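# Collecte de vêtements d'hiver Birnenero — point d'étape, 29 août 2026

Quel été ! Depuis l'ouverture du dépôt de Seixas en mai, les dons arrivent chaque semaine et le tri suit enfin le rythme. 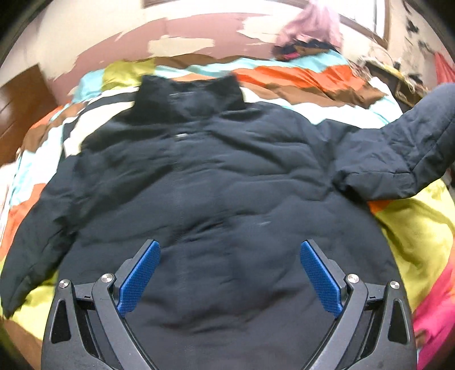
À ce jour, 1586 pièces ont été enregistrées, alors que nous en visions 1000 avant l'automne. Les manteaux adultes partent bien, les tailles enfant restent notre point faible (surtout entre 4 et 8 ans). Nous relançons donc les écoles de Mokcombe dès la rentrée.

## Réparations

L'atelier de couture de Jisimer a démarré avec quatre machines et il ne désemplit pas. Fermetures, doublures, ourlets : presque 20 pièces par séance repartent en rayon — un vrai bonheur à voir.

## Budget

Les dépenses sont conformes au prévisionnel, sauf le poste lessive, plus lourd que prévu. Nous proposons d'y affecter le reliquat du transport.

## À venir

- ouverture du second point de retrait à Mokcombe
- achat de portants
- inventaire complet avant les premiers froids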